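Cahier d'atelier, novembre, 16 h et des poussières

Deuxième cuisson d'essai de la terre Rarton, et quelle surprise ! Le céladon a enfin cette profondeur vert d'eau qu'on cherchait depuis la rentrée. Recette Lowther, deux couches au trempage, refroidissement lent à partir de 654 °C. Sur les bols, aucun tressaillage visible à la loupe – j'ai vérifié deux fois tellement je n'y croyais pas.

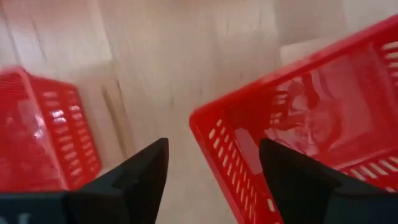 Les assiettes, c'est un peu moins net : l'émail a coulé vers le pied, sans toucher la plaque heureusement. Je pense que je l'avais préparé trop épais. Prochain bain avec environ 254 g d'eau en plus, à noter sur le seau.

Reçu aussi l'échantillon d'oxyde de cuivre de chez Ukex, très fin, il se disperse sans grumeaux. J'ai hâte de le voir en réduction !

À faire avant la prochaine fournée : repasser de l'engobe sur les plaques, peser la cendre, rappeler Altura pour le joint de porte du four.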